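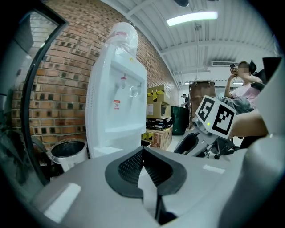 The replay tool I wrote in January had one job, which was to play back a recording and draw the tracked pose of each gripper next to it. It did that well enough until we started recording with two grippers at once. Each has its own track, and the tool lined them up by file start time. The files do not start together. On most of our recordings the gap was 3 or 4 images, enough that a handover looked as if one hand let go before the other had arrived.

The fix uses the marker cube. When the second gripper comes into view, as it does on the right with two faces of the cube showing, the tool works out where it is from the patterns and compares that with where its own track says it should be. Then it slides one track along until the two agree. I run this over the whole recording and take the middle value.

I tried it on 984 recordings from the Rilcombe office and the Vukville one. Rilcombe was fine. Vukville had a batch where the offset drifted from start to end, so a single value was wrong for all of them. I now fit a straight line and print a warning if the slope is too steep.

Grola, our planner, still reads the old format. I have left a converter in the Ansah repository under tools. It is slow above 2,000 images because it opens the file again for every one, and I have not got round to changing that. If you use it, pass the offset file by hand, as it does not look for it yet.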